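»Die Ausbildung endet nicht mit dem Abpfiff«

Der SV Kerncombe hat sein Nachwuchsleistungszentrum neu geordnet. Seit März verantwortet Dilek Aksoy den Übergang von der U19 in den Profikader. Im Gespräch erläuterte sie, nach welchen Grundsätzen der Verein künftig junge Mittelfeldspieler fördert.

»Wir haben in der Vergangenheit zu früh verliehen«, räumte Aksoy ein. Künftig müsse ein Spieler mindestens 660 Pflichtspielminuten in der zweiten Mannschaft nachweisen, bevor über eine Leihe gesprochen werde. Ausnahmen bedürften der Zustimmung der sportlichen Leitung.

Cheftrainer Trefor Pugh trägt die Regelung mit, auch wenn sie seinen Spielraum einschränkt. »Ein Achtzehnjähriger braucht Einsätze und einen festen Ansprechpartner«, sagte er. Zwei Spieler des Jahrgangs trainieren derzeit regelmäßig bei den Profis -- einer von ihnen stand zuletzt dreimal in der Startelf. Namen wollte Pugh mit Blick auf laufende Vertragsgespräche nicht nennen.

Die Kooperation mit der Akademie Masanja wird fortgesetzt. Sie umfasst gemeinsame Trainerfortbildungen sowie ein jährliches Turnier, zu dem im vergangenen Sommer 46 Jugendliche eingeladen waren. 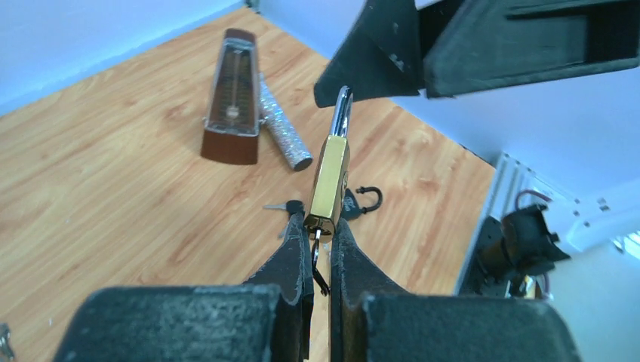
Zur schulischen Begleitung äußerte sich Aksoy zurückhaltend. Der Verein könne Nachhilfe und Fahrdienste anbieten, die Entscheidung über den Abschluss liege jedoch bei den Familien. »Wir sprechen Empfehlungen aus, und die fallen gelegentlich deutlich aus.«

Über den Etat der kommenden Spielzeit berät der Vorstand im Frühjahr. Pugh rechnet mit unveränderten Mitteln -- eine zusätzliche Stelle in der Athletikabteilung sei beantragt.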